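Visit report: Gendinero small-parts workshop, Drirside
April 14, 2020

Gendinero occupies the ground floor of a former print works in Drirside, unit 55, with parking at the rear. Karim Nimri met me at the side entrance and handed over a visitor badge and a two-page safety sheet. Hậu Phùng, who keeps the parts catalog, joined us for the second half. My interest was the handling of small molded pieces, and in particular whether the layout could be copied at our own site.

The building has been altered very little. The floor is polished concrete, light gray, and the brick on one side has been left bare. The opposite rooms were plastered by a previous tenant. Daylight is good in the work area thanks to a large window with dark metal frames. Karim would like blinds fitted before summer, as glare on pale parts makes flaws hard to pick out. A quote is expected in May.

Storage came first. Stock is held in Stostow drawer units, one part number per drawer, with the number on the front and again on the inside of the lip. The catalog lists 423 active part numbers. Each drawer carries a card showing the last refill and the initials of whoever did it. Two drawers were out for cleaning. Incoming goods from Bitar, the main supplier of molded pieces, are booked in at a separate counter near the rear door and do not reach the drawers until the paperwork is matched. The last batch was 2511 pieces, delivered in one carton.

The handling area is simpler than I expected. Work is done standing, at a square wooden table with a pale yellow top. There is no edge lip and no fixed jig. One small white piece is handled at a time, held upright between the jaws so that both faces can be seen. A timer is displayed on a screen beside the table.
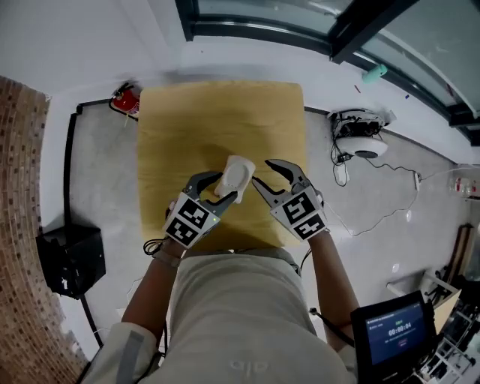
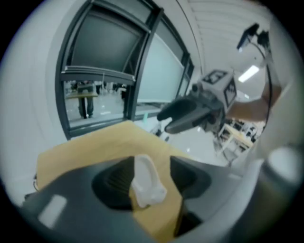 Handling a small white piece at the Drirside workshop.

I asked about the table surface. A pale piece on a pale top gives poor contrast, and a dark mat was tried last year. According to Hậu it collected lint, which then transferred to the parts, and it was withdrawn. A washable sheet is under review. I would suggest a mid-gray one with a matte finish.

Table height is fixed. Karim is tall and finds it slightly low; Hậu has no complaint. Adjustable legs were priced and turned down on cost, though a set of blocks under the feet would do the same job for very little.

Rejects go into a lidded tub in the stock room and are reviewed at the end of each shift. The reject log is kept on paper. Entries I looked at were legible and complete, apart from one page with no batch number.

Points to follow up:
Ask Karim for the drawer card template.
Get the dimensions of the Stostow units — the deep version may not fit our alcove.
Check whether Bitar will ship in smaller cartons.
Send Hậu our lighting measurements for comparison.

The visit ended at the goods counter, where I returned the badge. The rear gate closes automatically and needs a code to get out, so ask for it on arrival.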